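Section 4: Hanging the Backdrop and Setting the Table

Undia Tabletop Backdrop Kit, User Guide
Revised Jun 6, 2021

This section covers the cloth backdrop, the crossbar and the table cover. Finish Section 3 (Stands and Feet) first. If you bought the crossbar on its own, without Undia stands, check that your stands take a standard stud before you start.

4.1 What you need

From the large bag:
Crossbar, in sections
Backdrop cloth, green or gray
Spring clips
Two sandbags, shipped empty
Table cover, matte black

Not supplied:
Sand or fine gravel for the bags
A steam iron or a hand steamer
A tape measure
Painter's tape

Note: Kits sold through Lalwood before May have the clips packed inside the end cap of the crossbar. Pull the cap off and tip the bar. Call only if they are not there either.

4.2 Choosing the spot

Leave at least 28 inches between the back edge of the table and the cloth. With less than that, the lamps for the table will also light the cloth, and green light will bounce back onto anything pale or glossy. If the room is too short for this, use the gray cloth, or move the table forward and shoot from closer with a shorter lens.

Keep the cloth away from heating vents. A slow draft is enough to move the lower edge, and a moving backdrop is hard to remove cleanly from a picture later on. Windows behind the camera are fine if the blinds are down. Windows to the side are harder to deal with, as daylight changes during a long session.

4.3 Hanging the cloth

1. Take the cloth out of its sleeve and lay it face down on a clean floor. The face is the side without the sewn label.

2. Steam the back of the cloth. Use the synthetic setting and keep the iron moving. Fold lines come out more easily if you steam along them instead of across.

CAUTION: Do not iron the face. Heat leaves a shiny patch that cannot be removed.

3. Join the crossbar sections. Push each one in until the button snaps up through the hole. Turn the bar once in your hands and look at every button.

4. Slide the bar through the pocket at the top of the cloth. The pocket is open at both ends. On the wide cloth, gather it as you go, the way you would with a curtain rod.

5. Lower both stands to their shortest height and set the bar on the studs. Tighten the wing nuts with your fingers only.

6. Fill the sandbags, close them, and hang one on the rear leg of each stand. Do this before you raise anything.

7. Raise the stands a little at a time, first one side, then the other. Two people make this much easier. If you are alone, raise each side by no more than one hand's width before you change over.

8. Stop when the lower edge of the cloth is just clear of the floor, or lower if you want it to sweep under the table.

9. Put a clip on each side edge, level with the tabletop, and pull outward until the cloth is flat. Add more clips above and below as needed. Most rooms need fewer than the bag contains.

10. Let the cloth hang for 15 minutes, then pull the clips outward again. It will have stretched slightly.

WARNING: Never raise the bar above the red line on the stand. Above that line the inner tube has too little overlap to carry the weight of the cloth.

4.4 Fitting the table cover

The cover is cut for tables up to the size printed on the bag. It can be trimmed with ordinary scissors and will not fray.

1. Wipe the table and let it dry. Grit under the cover will show as small bumps under a low lamp.

2. Unroll the cover from the back edge toward the front.

3. Smooth it with the side of your hand, working from the center out.

4. Tape the cover to the underside of the table. Do not tape the top. Painter's tape comes off without leaving glue, but it dries out if it stays on for months, so replace it from time to time.

5. Brush off dust with a clothes brush. A lint roller also works, though it lifts the nap a little with each use.

You do not need the cover if your table is already black and has a dull surface. Wipe the table down and go on to 4.5.

4.5 Lighting the cloth and the table

Treat the cloth and the table as two separate jobs. Light the cloth first, with the table lamps off. Place one lamp on each side, at the same height and the same distance, and point each one at the far half of the cloth so that the beams cross. Take a test picture and compare the corners with the middle. A corner that is clearly darker can be fixed by moving the lamp on that side back a short way.

Then turn on the table lamps. Glossy white objects are the hardest. They pick up a tint from the green cloth along their edges, and dark shiny parts can show a faint reflection of it too. Move the object forward before you change anything else. If the tint remains, stand a sheet of white card just out of view on the side where you see it.

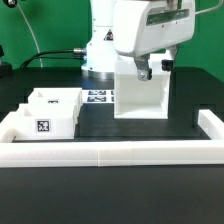
Tanko Okonkwo wrote that black card did more for him than white. On pale objects the white card took the green out but flattened the edges, he said, and he now puts black card low on both sides and turns the cloth lamps down one step. We tried this and it works well for anything with rounded edges. It is less useful for flat boxes, where the edge is sharp to begin with.

Brushed metal gives a different kind of trouble. It shows the lamp as a bright streak which moves when the camera moves. Clip a piece of tracing paper in front of the lamp, or bounce the lamp off the ceiling if the ceiling is white. Keep paper well clear of any lamp that gets hot.

4.6 Camera height

For most objects, start with the lens slightly above the top of the object and tilted down. The back edge of the table will then cross the picture as a straight line with the cloth above it. Decide early whether you want that line. To hide it, raise the camera or let the cloth sweep forward under the object.

Lock the tripod and mark the position of its feet on the floor with tape. If someone bumps a leg during a series, you can put it back without starting over. Set the white balance by hand with a gray card. On automatic, many cameras read the green cloth as a color cast and push the whole picture toward pink.

4.7 Taking the kit down

1. Switch off the lamps and let them cool.

2. Remove the clips.

3. Lower the stands in small steps, side by side, as you did when raising them. The sandbags stay on until the bar is off.

4. Lift off the bar and slide the cloth away from it.

5. Roll the cloth face inward on the cardboard tube. Folding is acceptable for a short trip, but the lines will need steaming again.

6. Roll the table cover face outward.

Store both rolls lying down. A roll left standing in a corner sags and creases near the bottom. Empty the sandbags if they will be kept in an unheated place over the winter.

4.8 Washing

The green cloth can be machine washed in cold water on a gentle cycle, alone. Do not use bleach or fabric softener. Hang it to dry from the bar pocket. The gray cloth may shrink slightly along its length the first time. The table cover cannot be washed. Use a damp sponge on marks, without rubbing, and let it dry flat.

4.9 Common problems

The cloth sags in the middle.
A button is not fully through its hole, or the sections are in the wrong order. The thicker section goes in the center.

One stand sinks slowly.
Tighten the collar, not the wing nut. If it still sinks, the collar insert is worn. Order part 11 from the list in Section 7.

The green looks patchy in the picture but even to the eye.
The cloth is underexposed. Open the lens one stop or move the cloth lamps closer.

The cover slides.
Add tape along the front edge, underneath, or lay a thin rubber mat between the cover and the table.

Spare clips and end caps can be ordered from Lalwood or from the shop where you bought the kit. Give the code printed on the inside of the bag flap when you order.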